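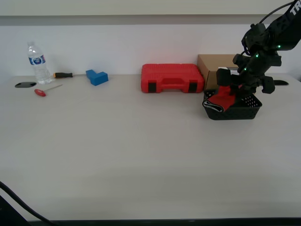 Figure 2. The long table with the open basket, the cardboard box and the red carrying case.

3.2 Containers and their contents

In the second part of the study we looked at how small objects are kept on a shared worktable, and which container people choose when they have to put an object away. Earlier work on tidying (Kumarasinghe and Kong; Ryu) was made mostly in homes, where every drawer already has its history. A worktable is different. The things on it change during the day, and the person who puts a thing down is often not the person who will need it next.

We separated three types of container. The first type is the open basket, which has low sides and no lid. The second is the closed box, mainly of cardboard, whose contents cannot be known from outside unless somebody has written on it. The third is the carrying case, which has a handle and latches and is normally made for one tool or one set of tools. All three types are present in Figure 2. The black basket there is shallow, with perforated sides, and holds a red cloth item. The carrying case is the bright red one against the wall, with two black latches.

We asked 20 participants to clear a table in the way they would do it at the end of their own working day. Each participant received the same instructions, which were read aloud by the second author, and no time limit was given. In total 200 placements were recorded. A placement was counted when the participant let go of the object and did not touch it again before the end of the session. If an object was moved from one container to another, only the last position was kept.

Of the 200 placements, 100 ended in an open basket. This is a high share, given that the baskets offered less room than the boxes. Several participants explained that they like to see what they have put away. One of them told us that a box is "for things I have finished with", and a basket is "for things I will want tomorrow". Similar remarks were collected by Sabatier in her interviews at the Lestia workshop, although her participants were speaking about shelves.

Soft objects need a separate comment. Gloves, cloths and straps do not keep their shape, and most participants did not fold them again before putting them into a basket. As a result, a soft object can rest partly over the rim. The black-and-white strap in Figure 2 is in such a position: it hangs over the front of the basket on the left side. In our coding scheme an object of this kind was still treated as inside the container, provided that some part of it was lying on the bottom or on another object. The two coders, Mridha and Jurić, did not agree on this rule at first, and the July sessions were therefore coded a second time after the rule was written down.

Objects without a clear home were the most difficult case. A screwdriver, for instance, can go together with other tools, but the carrying case is often shaped inside for something else and will not close over it. Participants then left the screwdriver on the table, usually parallel to the wall or next to a larger object. We call this "parking". In Figure 2 a screwdriver with a black and orange handle lies beside a blue L-shaped block. We did not include parked objects among the placements, and they are discussed in Section 3.3 together with the objects that were put on top of a closed box.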